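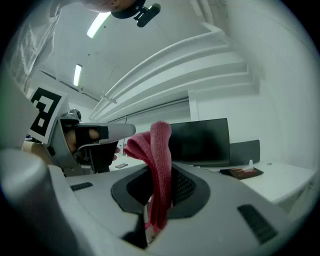

Someone has written in the margin beside my last entry that a ribbed knit should never be folded in thirds, and would I please stop doing it before the whole Nikolaidis lot ends up with a crease down the middle.

March, after lunch, Istdale room

Fair enough, and thank you, whoever you are (I think I know the handwriting). I've gone over to folding in half and then in half again, with the ribs running the long way, and I must say the pinkish-red knit behaves much better for it. It wants to spring up into a loop at the fold, the way ribbing does, so I've been smoothing it from the fold outward with the flat of my hand and leaving it be. Pressing harder only stretches it.

Wash notes, before I forget. I used 3000 mL of lukewarm water with 8 mL of the Mamska wool soap, then two rinses of 2000 mL each. The second rinse still had a bit of colour in it. I'd like to try a spoonful of vinegar next time, but the bottle has wandered off to Stekthorpe again and I'm not walking over there in the rain for it.

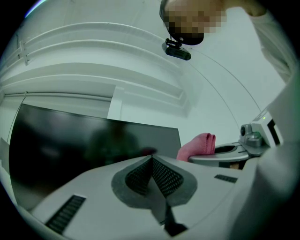
White pipes under the ceiling, beam below.

I had my eye on those pipes as a spot to hang the long pieces, and I've talked myself out of it. Knits grow when they hang, and I don't know what the brackets will hold. Flat on a towel it is, turned once in the evening.

Still to do: measure the cuffs again, find the grey tape, and sort out labels for the folded pile, which I keep writing on scraps and losing.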